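27 Mar 2024

Up at six to discover that the robot had spent the night cleaning one square foot of glass.

I should back up. I left the long run going when I went home, which is the whole point of having a simulator. You press the button, you eat dinner, you sleep, and in the morning there is a log full of tidy green passes. The simulated arm wipes down the simulated display case in the simulated museum, over and over, with small changes each time, and I get to feel like a man with a night shift. The museum people at Brulta want the real one dusting real cases by July. I have told them July is possible. I have also told them it is unlikely, in a smaller font.

The log had 70 runs in it. The first 11 were fine. On run 12 the arm came in low on the near edge of the case, touched the glass, and from then on believed it was still touching it. It pushed. It felt nothing, because it was nowhere near the glass by then, and since it felt nothing it concluded it should push harder. Then it drove its wrist straight through the pane and stopped with its cleaning pad in the sand.

No alarm. I want that written down somewhere other than the ticket, because the ticket is going to get renamed something soothing. The contact force limit is supposed to kill the motors at 20 newtons. The limit works, I tested it myself in the winter and was unbearable about it for days. What it can't do is fire on a contact the physics engine has decided isn't happening. The case walls are thin. If the arm moves fast enough it is on one side at one tick and on the other side at the next, and as far as the arithmetic is concerned nobody ever met any glass.

Spent the morning stepping through it from the overhead view, coffee going cold, one tick at a time. After a couple of hours of this you start to have opinions about the landscape.
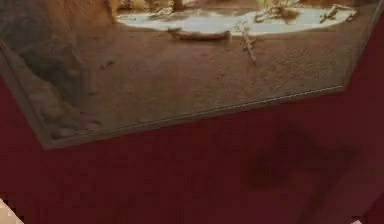

The case from the Drundine scene, with the pool at the back.

I have grown fond of that little desert. Somebody took trouble over it. There are pebbles tucked in along the bottom of the bank on the left, where no dusting robot will ever need them, and sticks by the water that might be bones, depending on how the morning is going. Today they were bones. The glass is a few pale lines and a bit of sheen on dark red, and I can see how a piece of software might fail to take it seriously. I nearly did.

Called Vorkden after lunch, they being the people who sold us the controller. Was told that passing through solid objects is a known behavior. I asked known to whom. Was told it is in the release notes. It is in the release notes, under "Improvements." I read it to the cat this evening and she left the room.

So, two problems, and I keep having to pull them apart because everyone on the afternoon call wanted there to be one. The first is that the simulated glass is too thin for the step size. Easy. Make the collision walls fatter than the visible ones, shorten the step, go home. The second is the one I don't like. The controller lost contact and its answer was to push harder. That has nothing to do with the simulator. Put it in front of a real case, give it a slipping pad or a bad sensor cable, and it will do exactly the same thing, only the force limit will then trip a fraction after the glass does.

Said this on the call. There was a silence. Somebody asked whether it could go in as a phase 2 item. I said it could go in as the reason there is a phase 2. This got less of a laugh than I'd hoped.

What I did before leaving: pulled the push-harder behavior out altogether. If the arm loses contact now it stops, backs off, and waits for a person to come and look at it. It will be slow and needy. Price, our other test site, will complain, as their whole pitch to their board was that no person would have to come and look at anything. They can complain to me in writing.

Also put in a dumb check that has nothing to do with force. If any part of the arm is ever inside the box, stop everything. Took me ten minutes. Annoyed it wasn't there already, and more annoyed to find my own initials on the file it should have been in.

Long run is going again tonight. Left my phone in the kitchen so I won't check it. Checked it. Run 4, still outside the glass.

Must buy cat litter.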